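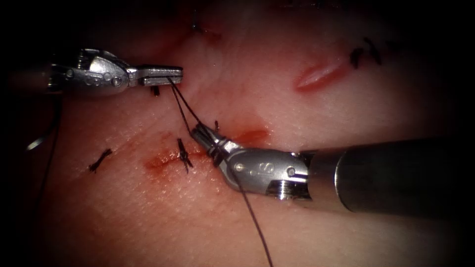
I've been a surgical tech at Doucette for 12 years, and since January part of my shift has been in the Sirkarau room with the suturing robots. I used to pass instruments. Now I log pads and write up knots that need a second look. We're at 821 logged. My hands get less practice than they did, so I asked for 2 hours a week of tying by hand and got them. The pay is the same. The room is quieter, and I talk to fewer people before lunch.
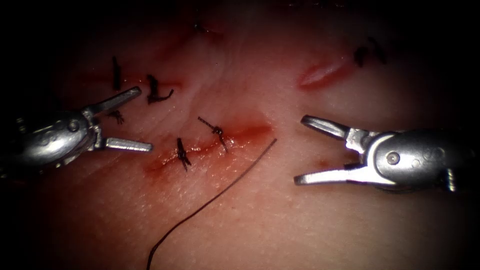

Marlow commented on my last post that the same thing happened in the pharmacy there: the counting went first, then the chatting, and the checking was more tiring than the old job. I'd agree about the checking. I go home with sore eyes now and my back is fine.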